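Second Pockets: progress report to the Procházka Fund

Prepared by Catherine Cairns, project lead, Drunden
Covering the period from the last report to the end of November

Dear Chiyo,

Thank you for your patience with this one. I know you asked for four pages last time and got nine, and I have tried hard to be brief, although Kirstin read the draft and laughed at that sentence. You told me on the phone that what you like best is knowing where the phones come from, what happens to them on the benches and whose hands they end up in, so I have set the report out in that order, with the money at the end.

Where we are overall

Since the grant began we have taken in 1378 used smartphones, and 645 of them have gone out again, wiped, checked, charged and set up, to people in Drunden and the villages along the valley who didn't have a working one. A further 124 are finished and sitting in the cabinet waiting to be matched with someone. The rest are either in the queue, waiting on a part, or have gone for recycling after we took whatever was worth keeping out of them.

I'll say straight away that the 645 is lower than we had hoped for at this point in the year. The slow spot is batteries, and I come to that further down. Kirstin and I both feel the number will look a good deal healthier by spring.

Collecting

The collection boxes at the library and the pharmacy have been wonderful and continue to be. People seem to like the slot in the lid, and they like even more the little card we tape beside it that says to take out the SIM and sign out of your accounts first (a good half of the phone calls we used to make in the first months were about exactly that!). We added a box at the swimming pool in the fall and it did poorly, I think because people there have wet hair and want to go home. We've moved it to the front office of the elementary school, where parents stand and wait anyway.

Pastedach, who let us use their loading door, also cleared out a stock cupboard and gave us a large batch of their old work phones. These have been a joy for Kenneth Moffat, who runs our intake shelf, as they are nearly all the same model and came with their chargers. The phones from households are far more mixed, and for every one that is ready to go there's another that has lived in a kitchen drawer with the rubber bands and has the crumbs to prove it.

On the benches

Every phone gets the same treatment when it comes off the shelf. It is given a number and a padded sleeve. The outside is wiped down, the charging port is cleaned with a wooden pick, and then the phone goes on charge and we see whether it wakes up. If it does, we check that it has been signed out, erase it, and go through the list: screen, touch, speaker, both cameras, buttons, microphone, signal. The glass is looked over flat and then at a slant under the lamp, since fine scratches hide very well when you look at them straight on, and a phone that seemed perfect on the shelf can look like a skating rink once it is tipped.

We are much stricter about screens than we were in the first year. Back then we let hairline cracks through if the touch worked, and we had several come back when the crack had spread. Tariq Memon rewrote the grading sheet over the summer so that any crack at all means either a new screen or the parts bin. It makes our finished figure smaller and I am quite sure it was the right thing to do.

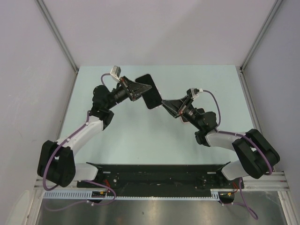

A black smartphone, held at a tilt with the screen facing up.

Batteries, as promised. We budgeted for new ones in a third of the phones and we're fitting them in closer to half. Older phones come to us already tired, and a phone that dies by lunchtime is a poor thing to hand to somebody who is counting on it for a call from the clinic. Our rule is that if it can't get through a day of ordinary use, it gets a new battery or it doesn't go out. The first supplier we tried was cheap and slow, and two deliveries had to go back. We have changed to another, who costs a bit more and answers the telephone, and the queue has started to move.

The records side is now all in Plellex, which took Kirstin most of a month to set up and which I resisted, loudly, until I saw it working. Each phone's number brings up what was wrong with it, what was done, and who checked it at the end. Before that we had the green notebook. I still have the green notebook in my desk and will not be throwing it out, but I admit I haven't opened it since September.

Handing phones over

The handover mornings are the part I would most like you to visit. We start at 10 and run till noon, with coffee, in the front room where the light is good and there are tables at a comfortable height. Each person sits down with one of us and leaves with the phone set up the way they want it: text size, ringtone, the numbers of the people they call most. We used to do this in twenty minutes and have found that forty is much kinder. Passwords alone can take ten, and nobody learns well when they can see somebody else waiting for the chair.

One lady came back three weeks after collecting hers to show us photographs of her sister's garden, which her sister had sent her that morning, and she went around every table with them. Another gentleman asked for his to be as plain as possible, with four buttons on the front and nothing else, and we have since offered the same arrangement to everybody. It's surprising how many say yes.

We also printed a small booklet in large type, with one task to a page. The most thumbed page in our own copy is the one on turning the volume back up. The page on avoiding scam calls needs rewriting, as it tries to say too much, and I'd be glad of your thoughts if the Fund has seen a good one elsewhere.

What hasn't gone well

The evening repair class did not fill. We ran it twice with a handful of people at each, and those who came enjoyed it very much, but it took a whole afternoon to prepare and the same evening to put away. We would like to fold it into a Saturday-style open bench, with no booking, where people can bring a phone of their own and sit beside someone who knows what they're doing. If you are content with that, it needs no change in the amount, only in the wording of the second line of the agreement.

Cases and screen protectors have also been a headache. With so many different models coming in, we can never have the right one on hand, and Kenneth now has a drawer of cases that fit nothing we own. We have stopped buying them ahead and order one when the phone is matched.

Money

The full sheet is attached separately. In short, rent and heating are on budget, tools are slightly under, and parts are over on account of the batteries. We would like your agreement to move what is left in the evening class line across to parts, which would cover the overspend and leave us a small cushion for the rest of the grant year. Travel is hardly touched, thanks to Pastedach's van bringing the boxes back on its usual run.

Between now and the next report

We'll be working through the battery queue first of all, and matching the phones in the cabinet before the holidays if we can, as it is a lonely time of year to be without one. Tariq is putting together a short sheet for the collection points on which models we can still use, so that people don't go to the trouble of bringing in something too old to take current updates. I'm talking with the clinic about holding a handover morning in their waiting area, which would save some of our older callers the hill.

Do let me know if you'd like any of the figures broken down by village, as Kirstin can get that out of Plellex quite easily now. And please do come to a handover morning. The coffee has improved.

With warm thanks to you and everyone at the Fund,

Catherine Cairns
Second Pockets, Drunden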